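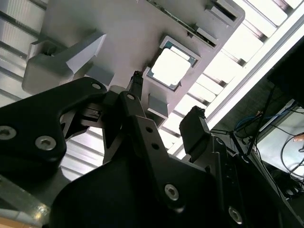 Last changed in July

Rainer Baumgart
Long one about fixture plates, so I'm splitting it up. Most of you follow me for the bench restoration and can skip this.

Rainer Baumgart
The plate is the light gray part with the pocket in the middle. The processor sits in the pocket, silver heat spreader facing out. You can see a thin green edge all the way around the metal. That edge is the substrate, and it's the part I worry about.

Rainer Baumgart
You can press on the heat spreader a fair amount and it won't care. The green edge chips if you drag it against a hard corner. So the pocket has to guide the part in without scraping it.

Rainer Baumgart
Our first pocket at Vosteo had straight walls. If you came in slightly crooked, the part stopped on one corner and stayed there. You had to lift it and start over. I did this more times than I want to write down.

Rainer Baumgart
Now we use angled walls. The part touches the slope, slides down and ends up flat. I drew them too shallow the first time and had to redo the drawing the same evening.

Rainer Baumgart
Someone at Böttcher asked why we don't leave more clearance and forget the slopes. We tried that as well. The part went in every time and then sat turned a little, and whatever came next had to deal with it.

Rainer Baumgart
Surface finish. We keep it matte. I had a polished plate for 2 weeks and the reflections drove me nuts. The heat spreader is bad enough – under ceiling lights it goes almost white, and you can't read anything on it from the wrong angle.

Rainer Baumgart
If you need to read the marking, do it before the part goes in the pocket. Write the number down. I keep a paper list next to the plate and a copy in the job folder.

Rainer Baumgart
Blocks and brackets. A plate like this grows them over time. Every one of ours started as a fix for something. Before you remove one, ask the person who put it there. I took one off in spring and spent a morning making it again.

Rainer Baumgart
Chamfer anything that sticks out. Sleeves catch on square corners, and so do cables.

Rainer Baumgart
Cost, as two people asked by message. The last plate came to 740 with the rework included. The shop in Grerutville does the rough work and we finish the pocket here. Skinow quoted less but wanted an order of 10, and we needed 3.

Rainer Baumgart
Cleaning: soft brush first, then a lint-free cloth. Get into the corners of the pocket. One crumb of plastic under the substrate and the part rocks. Don't use compressed air with a part in place.

Rainer Baumgart
Check for rocking with a fingertip on opposite corners, lightly, with gloves on. If it moves, take the part out and clean again. If it still moves, the floor of the pocket needs looking at.

Rainer Baumgart
Reply to the question about printing one: yes, for a trial. I print the pocket by itself before ordering a plate. The walls come out rough, so I only use a dead processor in it.

Rainer Baumgart
The drawing isn't mine to share, sorry. I can post a sketch of the wall profile – probably tonight after eight.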